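Gillen Institute of Applied Studies
Office Practice and Workspace Organization
Course Handout, Unit 3: The Shared Desk
Instructor: Maricica Stoica
Revised February 25, 2023

Purpose of the unit

This unit concerns the arrangement of small items on a desk that is used by more than one person. Students are expected to have read the Unit 2 notes on filing and labeling before the session. The practical exercise is carried out in pairs and is graded together with the written inventory.

3.1 Dividing the surface

A shared desk is planned in zones. The working zone lies directly in front of the seated person and holds the computer. The storage zone holds the organizer and whatever is filed in it. Items that are carried away at the end of the day, such as chargers and telephones, are assigned to a third zone near an edge.

Where two desks are set side by side, the seam between them serves as a boundary. Papers and cards should not be left across it.
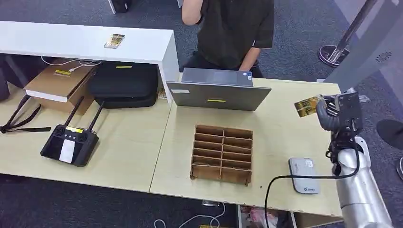 Figure 3.1. Desk with open laptop and slotted organizer, slots empty.

3.2 The slotted organizer

The organizer in Figure 3.1 has two columns of narrow open slots in stepped rows. In a stepped organizer the contents of a rear row remain visible over those in front. Students should decide on the use of each column before filling it. The Tesero method, covered in Unit 2, assigns one column to incoming items and the other to items awaiting return. Other schemes are accepted if they are stated in the inventory.

Labels are written before any item is filed. Cables are kept clear of the slots.
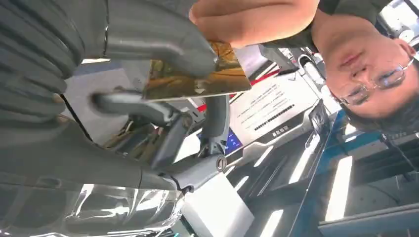

Cards and Other Flat Items

3.3 Handling

Cards with a mirror-like finish, such as the gold one shown, are held by the edges. Fingerprints are easily seen on such surfaces and may make small print difficult to read. A reflective card is tilted until the glare leaves its face, and any details are copied into the inventory at that point.

Plastic film and foam blocks are packing material and are not filed with cards. Film is discarded unless the item is to be shipped again. Foam is kept in the supply cabinet.

3.4 Exercise

Each pair receives a set of 120 flat items and one organizer. Sort the set, label the slots, and prepare an inventory of no more than 200 words. The inventory must name the scheme used and list any item that could not be placed.

Reading: Lockwood, Freya. Course reader, chapters 2 and 3. Copies are held at the Ojala Reading Room.

Inventories are submitted to the instructor before the start of Unit 4.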